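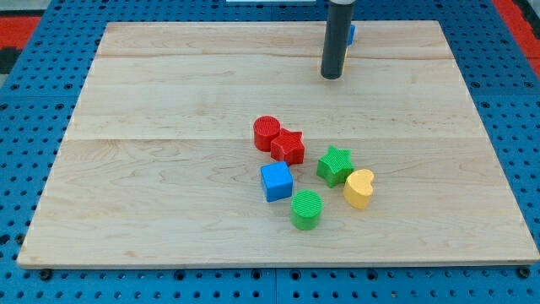 Lultell Joinery, Plullmont workshop
Bench and work surface inspection
Date: 7/27/25
Previous inspection: June
Area: assembly bay and glue-up area

Ratings: S = satisfactory, M = monitor, R = repair before use, N/A = not applicable

1. Benchtops and work boards

1.1 Surface free of splinters, raised grain and dried glue: S
Comment: Glue residue scraped off bench 4 during the inspection.

1.2 Seams between planks closed and flush: M
Comment: Bench 2 has a slight step at the rear seam, detectable by fingernail. No movement under hand load. Recheck next month.

1.3 Fixings seated, no heads proud of the surface: R
Comment: Two screws proud on the bench 6 vise board. Tagged. Hole at the left end is stripped and will need plugging and redrilling.

1.4 End grain sealed: S

1.5 Oil finish in date: M
Comment: Finish log not filled in since the move from Prurnham. Treat all tops as due.

2. Frames and feet

2.1 Levelling feet locked: S
2.2 Cross braces tight: S
Comment: Bench 4 rear brace retorqued.
2.3 Load plate fitted and legible: R
Comment: Plate missing from bench 2. Rated load per the Nikolaidis manual is 2,000 N, evenly distributed. Do not use for press work until the plate is replaced.

3. Clamps and vises

3.1 Screws clean and lightly greased: S
3.2 Jaw liners secure: M
Comment: Liner on the bench 6 vise is worn at the outer corner. Spare is in the drawer under the glue shelf.
3.3 Clamp pads present: S

4. Surrounding area

4.1 Floor clear for one metre on all sides: R
Comment: Offcut bin again stored between benches 2 and 4. Moved. Floor marking is worn off at this spot and should be repainted.
4.2 Extension cords off the floor: S
4.3 Dust extraction hose intact: S
4.4 Solvent rags in lidded metal can: S
Comment: Lid hinge stiff but closes fully.
4.5 Lighting adequate at bench height: M
Comment: One tube flickering over bench 6.

Items rated R: 1.3, 2.3, 4.1
Bench 6 stays tagged out until 1.3 is signed off. Items rated M carry over to the next sheet with their original numbers.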